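Gripper comparison moves to cloth

The manipulation group has finished the first part of its gripper comparison. Khrystyna Kuzmenko and Lukian Hnatiuk spent most of June on rigid parts from the Rurent bin set. The work now is on clothing, which slides and folds in ways the bin parts don't.

Both finger types are run as pairs of hand-held units, one in each hand, over the same bed.
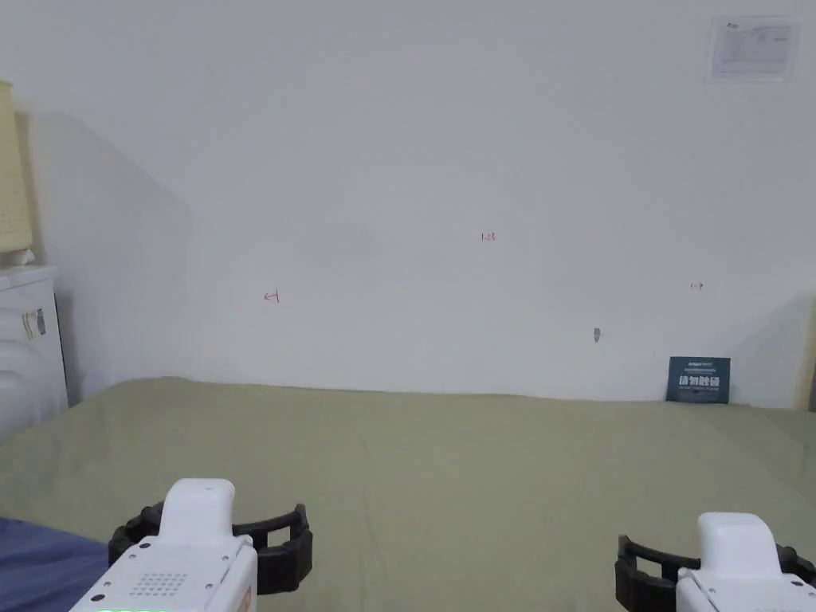 Ribbed black fingers, open, with nothing between them.

Each operator records 200 picks per finger type. A pick counts if the cloth leaves the bed and stays in the jaws until it is set down. Slips are logged separately, along with how much fabric the jaws took in. Gathered picks, where the cloth bunches up at the jaws, get their own column in the log.

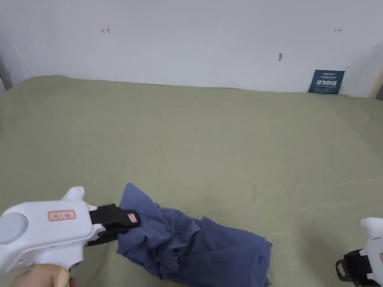
Manipulation Group, Zellarton Lab

So far the log holds 1,198 picks, counting the June work. Hayley Naylor is checking the entries against the video and has marked 145 for a second look, mostly single-layer grasps near a hem. Omar Boutros has asked that T-shirts be spread out again between runs, with a sleeve or hem left folded over, so that operators meet both single and double layers.

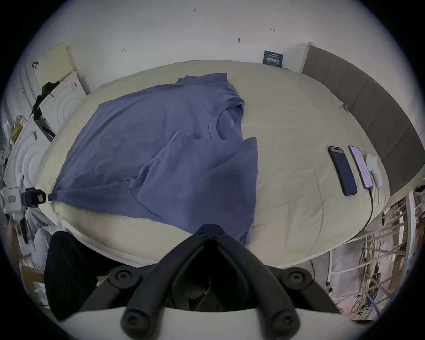
Blue T-shirt on the duvet, seen from the gripper camera.

Vitalii Kobzar is comparing the head view with the gripper view for labeling. The gripper view shows the fingertips and the cloth together but bends heavily toward the edges. He will report on both at the Nustport meeting. Anyone who wants to try the grippers before then can book a slot with Khrystyna. Please bring 2 items of clothing without zippers.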